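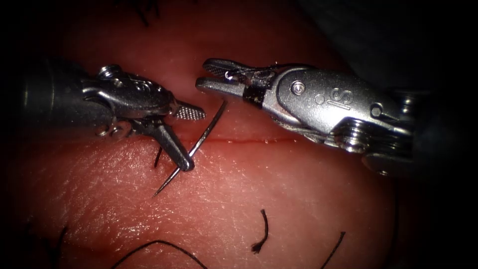
Figure 6. Instrument jaws and curved needle at a tissue pad.

Section 4: Opening a claim file in Hallard Casebook

Use this section when a new clinical negligence enquiry has passed its first check and needs a full file. You will need the client's signed authority and the enquiry number before you begin.

1. Sign in and choose Files, then New claim.
2. Type the enquiry number and press Find. The client's name and address are copied across.
3. Check the spelling of the name against the signed authority. Correct it now if it is wrong.
4. Under Claim type, pick one entry only. If more than one fits, pick the earliest event and list the others under Notes.
5. Enter the date of the event and the date of knowledge. Both boxes must be filled in.
6. Press Save. The file is given its own number, which replaces the enquiry number.

Note: If the date of knowledge has not been settled, enter the earliest date the client has mentioned and tick Provisional. The file will stay on the supervisor's list until the tick is removed.

Caution: Casebook does not work out limitation dates. The reminder set at step 5 repeats what you typed. A solicitor must check the limitation date and enter it by hand on the Key dates tab.

Adding medical records

1. Open the file and choose Records, then Add bundle.
2. Select the scanned bundle. Bundles over 173 MB must be split first.
3. Enter the name of the hospital or surgery as it appears on the covering letter.
4. Wait for the page count and compare it with the count on the letter.
5. Press Accept, or press Hold if the two do not match.

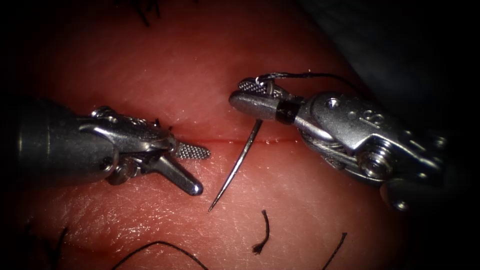

Figure 7. Instrument over a pink pad with a straight red incision line.

Note: Files moved over from Bitden keep their old record numbers. Search by client surname if a number is not found.

Caution: Removing a bundle also removes any page notes made on it. Export the notes before you press Remove.

If the upload stops with code 47, sign out, sign in again and repeat from step 1. For code 54, ask your office administrator to check your access rights.

Section last revised March 25, 2018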